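I have followed Ballus since I was nine years old, when my uncle took me to the old ground in Drarovholm and bought me a scarf that was longer than I was. So you can imagine the state of me during the last half hour against Skastasard, with our season hanging on two points and a back four held together by tape and good wishes. My tea went cold. The dog left the room.

If you don't follow our little league (and I know many of you come here for the soup recipes, bless you), the short version is that we needed a win to stay clear of the bottom two before the September break, and Skastasard needed nothing at all. They came to play anyway. They had most of the ball in the first half, and our keeper, Lionel Barbier, made a save with his shins that I am still thinking about while I wash the dishes.

Then, in minute 54, Fuad Tilahun picked up a loose pass just inside his own half and started to run. I've watched Fuad run at defenders for three seasons now and he usually looks up too late, which drives my brother up the wall. This time he looked up early, went outside the first man, came back inside the second and hit it low across the keeper. One-nil! The attendance was given as 2,071 and I believe I hugged a good number of them on the way down the steps and back up again.

What I loved most was how we played after the goal. In spring we would have dropped everybody back to the edge of our own box and kicked it anywhere. This team kept passing. Even when Skastasard hit the post near the end, our midfield wanted the ball again straight away, and you could hear the home end growing into it, first nervous, then loud, then singing that terrible song about the ferry that I promised my wife I'd stop humming.

It was also Lionel's game number 200 for the club, and he got a framed shirt before kickoff and looked as if he would rather face a penalty than hold it up for the crowd.

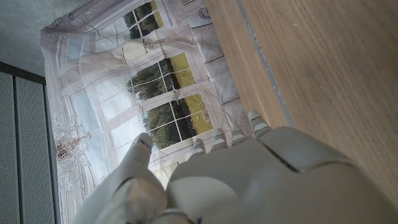
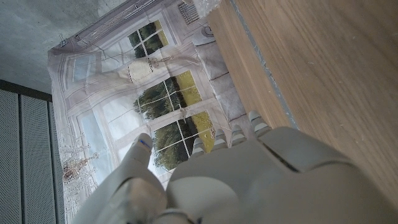 I do worry about the bench. When we took Fuad off with cramp there was really only one forward left to send on, and he is a lovely lad but he's eighteen and he got knocked over every time he turned. We have Cho away next, on that narrow field where the wind comes straight across from the water, and I'd put the same eleven out again if their legs allow it. My brother wants a third center back. We argued about it almost the whole drive home, missed our turn, and had to go back past the ground, where they were already switching off the lights.

Contact | Copyright, all rights reserved | Back to top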